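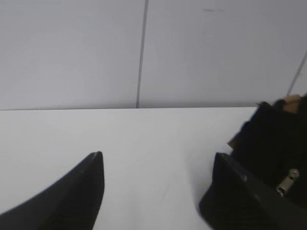

Brendan Ó Conaill wrote in to ask whether he could send his late aunt's sewing machine to me in the post, and please, Brendan, don't! They weigh a ton and couriers drop them. That one comes up so often that I finally sat down and typed out the rest of the questions I get about learning to sew with me in Musbridge.

Do I need my own machine?

No. I've got four in the back room and you can use any of them. If you'd like to learn on your own, bring it along with the foot pedal and the power lead (you would be amazed how many pedals get left in hallways). I can't mend machines, though. I can clean out fluff and sort out a jammed bobbin, and past that you need a proper repairer.

I've never sewn anything. Will I hold everyone up?

You won't. Beginners' evening is Wednesday and most people arrive saying precisely that. We spend the first session threading up, sewing wobbly lines on scrap cotton and unpicking them again. Nothing gets made that night, so don't promise anyone a cushion.

What do we make first?

Usually a drawstring pouch, then a lined tote once you're happy with corners. Zips come later. I put them off for years myself and then found I quite like doing them — it's mostly tacking and going slowly.

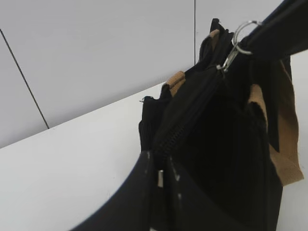 Page last changed: July

Which thread should I buy?

Decent all-purpose polyester, 100 metre reel, in a colour slightly darker than your fabric. The bargain tubs with every colour of the rainbow look lovely and snap every few inches. For bag straps I go up a needle size as well, and I lengthen the stitch a bit.

Can I use your patterns for things I sell?

Yes, if you're making them yourself at your kitchen table. Gisell is my tote pattern and Redau is the little backpack, and you're welcome to sell up to 249 of either in a year without asking me. Please put the pattern name on the label or the listing. What you can't do is photocopy the pattern and pass it round, and you'd think that went without saying, but I've had it handed back to me at a fair!

My Gisell came out lopsided. What did I do?

Nine times out of ten the two side seams have been sewn with different allowances. Lay the bag flat, measure both, and unpick the fatter one. If they match, look at whether your handles are level before you blame the body of the bag.

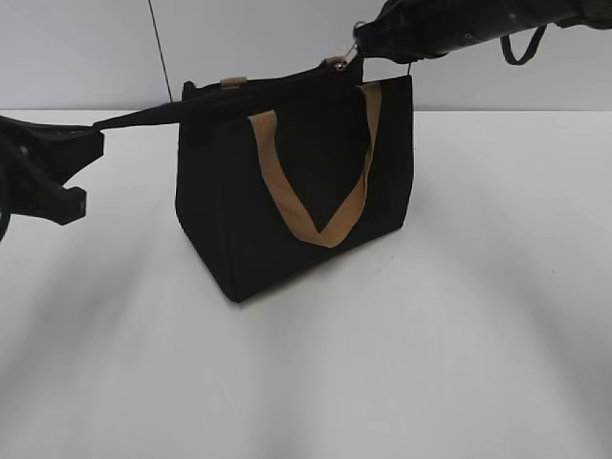 Words and patterns by MacPherson, Musbridge

Do I have to wash fabric before cutting?

Cotton and canvas, yes, at whatever temperature you'll wash the finished thing. I skipped it once with a lining and the whole bag puckered like a prune. Ribbon and webbing I leave alone.

How many people are in a class?

Three for the zip workshop, a few more for beginners. If you've got to cancel, let me know the day before and I'll move you to the next one. Bring glasses if you wear them, and a drink with a lid.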